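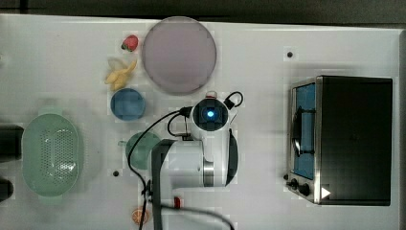
The Trurner Tile Works was a maker of decorated floor and wall tiles in the village of Aston. It is associated with the later Arts and Crafts period and with the pattern designer Mesfin Derese, who ran its drawing office. The surviving building is a stop on several guided design tours.

History

The works began as a brickyard. Tile making was added when a second kiln was built on the north side of the yard, and bricks were dropped from the price list soon afterward. Most early output was plain red quarry tile for kitchens and church aisles. Decorated ware was sold at first only to order, in lots of 500.

Derese introduced a range of block-printed patterns based on hedgerow plants. The pattern book lists 1377 designs, although many are color variants of a single drawing. Pattern 27, a repeating bramble with the fruit left unglazed, was the most widely sold and is found in porches throughout the district. 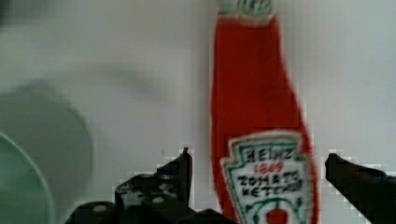 Tiles were pressed from damp clay dust, dried on racks and fired twice. Color was applied between the firings. Blue and green glazes were mixed on site -- the recipes survive in a notebook kept by the glaze foreman -- while the yellow was bought in ready ground.

Building

The works is a two-story brick range around an open yard. The street front has a tiled entrance arch and a frieze of test pieces set in no regular order. Kiln 2 still stands to its full height. The first kiln was taken down to the level of the firebox.

Study and access

A catalog of the patterns was compiled by Gleice Trindade and later revised by Kanyarat Saengthong, who corrected the numbering of the border tiles. The yard and showroom are open to groups from April through August. The drawing office is shown by appointment only.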